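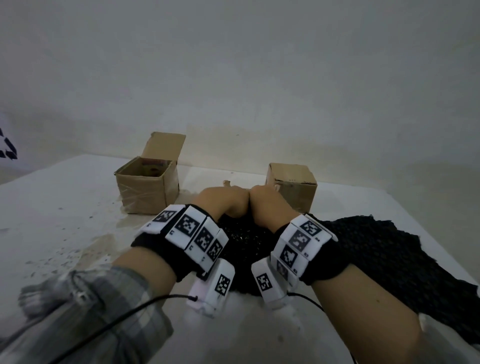
Two cardboard boxes on a white table

Search the help pages Search Clear

Posting a box of old crockery from Flastham to Ridstead, what packing do I need?

Posted by Mitsuko Hattori, November 12, 2019

My aunt has left me a dinner service and I have promised half of it to my cousin in Ridstead. It is 18 plates of different sizes, a gravy boat and a lidded tureen. None of it is very valuable but it would be a pity to lose any. I can't drive at present and my cousin won't be able to come down until January at the earliest.

I've kept a few boxes from deliveries and have plenty of newspaper. Is newspaper enough? Should I send one big box or split it? I would also like to know whether to pay for extra cover. The counter at Flastham post office told me one thing and the website seemed to say another.

Kazuhiro Kudo

Split it. One big box of plates is too heavy to lift properly and people drop heavy boxes. I sent a similar set two years ago and this is how I did it.

Wrap each plate on its own in two sheets of paper. Stand the plates on their edges, like records in a rack, and don't stack them flat. A flat stack puts all the weight on the bottom plate and that's the one that goes. Put a good layer of crumpled paper in the base first, then the plates, then more down the sides until nothing shifts when you tilt the box. Close it and shake it gently. If you hear or feel movement, open it again and add more.

Newspaper is fine for filling but the ink comes off on pale glaze, and it gets into any fine cracks. Use plain paper or old tea towels next to the china and newspaper outside that.

The tureen should have its own box. Take the lid off and wrap it separately. Fill the inside of the tureen with paper too. I would then put that box inside a slightly larger one with padding all the way round. Same for the gravy boat, as handles break easily.

Old delivery boxes are all right if the corners are still stiff. If a corner has gone soft, use that box for something else. Tape the bottom seam twice, along the join and then across it.

On the extra cover, read the list of excluded items before you pay. With the firm I used, china and glass could be sent but weren't covered for breakage at all, only for loss. That may be why you were told two different things. Ask them about breakage in particular and get the answer in writing if you can.

Riku Fukuda

just use bubble wrap, loads of it. never had a problem

Masaru Nakajima

Agree with Kazuhiro on most of it. I'd add that you should photograph every piece before wrapping, front and back, and put a slip of paper with both addresses inside each box in case the label comes off.

Have you thought about the train? I took a tea set to my sister in hand luggage and it was less trouble than the post. If your cousin can meet you at the station it might come out cheaper than several parcels.

Comments

Emiko Matsuda: Does standing plates on edge work for soup bowls as well?

Kazuhiro Kudo: Yes for shallow ones. Deep bowls I nest, with paper between each.

Mitsuko Hattori: Thank you all. Breakage isn't covered, I rang and asked. I am going to split it into three and keep the tureen here until January.

Contact us | Copyright | Back to top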